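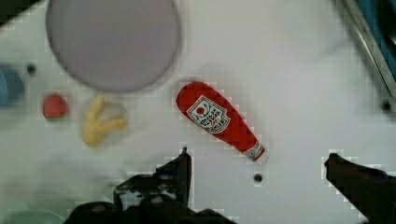

How much does the new kitchen practice kit cost to rent? Allari is asking 300 dollars a month for the basic set and 700 for the set that comes with an arm.

Home News Reviews Jobs Contact

Allari, which until now has sold spare parts for small robot arms, opened orders in June for a rental kit called the Zimell. It is meant for colleges and small labs that want to train an arm on kitchen work and don't want to spend weeks shopping for props and building a table.

The basic set is a white tabletop, a box of toy foods, dishes and a toaster oven. The larger set adds the arm, a gripper, a wrist camera and an overhead camera. Both come with a folder of practice tasks, from picking up one piece of food and putting it on a plate to longer jobs that use the oven door. Customers can write their own tasks and save them in the same format.

Setup takes two people an afternoon, according to the company. The table ships in one piece, so buyers should measure their doorways first – the side panels of the crate don't come off.

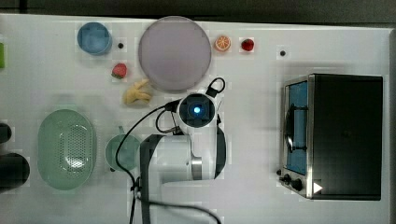
The shortest rental is three months. Allari pays for delivery, but the customer pays to send the kit back. Lost toy foods are replaced free of charge during the rental. Dishes and oven parts are billed at cost, and damage to the arm is covered only under a separate service plan that has to be taken out before delivery.

Arancibia, a training center that teaches evening classes in automation, has had an early Zimell on loan. Its staff liked the task folder and said students were running their first recorded session on day 2. They were less happy with the software, which has to be restarted whenever a camera is unplugged, and with the printed manual, which still shows an older table. Allari says a corrected manual will go out with the next batch.

The closest rival is the Kosteck bench, which is sold outright and can't be rented. It has a wider choice of arms but no oven, and buyers collect their own dishes and food. For a lab that plans to keep a station running for years, buying may well work out cheaper.
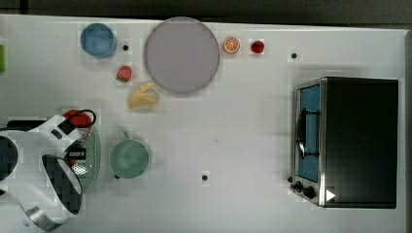 The Zimell table with the arm at the left and the toaster oven at the right.

Orders are open now through Allari's sales desk. The basic set ships first – customers who want the arm should expect a longer wait.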